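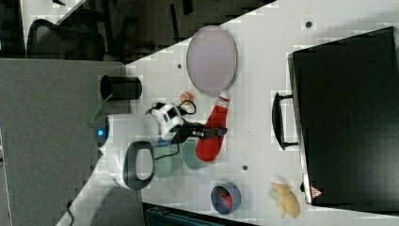

Grey plate and the red thing on the white table

Soundbar or a used receiver for a small den?
Posted by trandcombe_pete, September 19, 2026

Hi all, long-time reader and very rare poster. My wife and I finally have the den to ourselves and I'd love better TV sound in there. I've been going back and forth between the Conneely soundbar (the one with the separate sub) and a secondhand Ernar receiver with a pair of bookshelf speakers. We mostly watch old movies and the evening news, and voices are what we struggle with. Any thoughts are welcome, even the grumpy ones!

hallwayhifi wrote:
Welcome, Pete! I'd go for the receiver and speakers, no contest. I did the same in August and I still grin every time I sit down – voices come from the middle of the screen and the music has some air around it. You can add a center speaker later if you want one.

Chaimae Ezzat wrote:
I'll gently disagree with hallwayhifi. My parents had a receiver and it drove them up the wall, with two remotes and the wrong input every other night. They have the Conneely now and use the voice setting all the time. If the room is small, keep it simple.

hallwayhifi wrote:
Fair about the remotes, but HDMI ARC sorts most of that out if the receiver isn't too old. Pete, check the back of that Ernar before you pay for it.

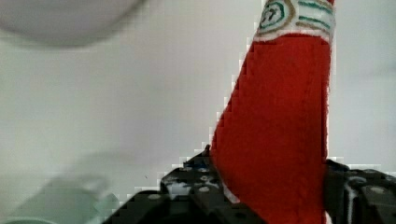

Which HDMI port on the TV should the soundbar go into?
Use the one marked ARC or eARC, and turn on HDMI control in the TV's settings menu.

trandcombe_pete wrote:
Thank you both, this is so helpful. The Ernar has no ARC, I just went and looked at the listing again, so I'm leaning toward Chaimae's side for now. I'll go have a listen at the shop in Broldale first, though.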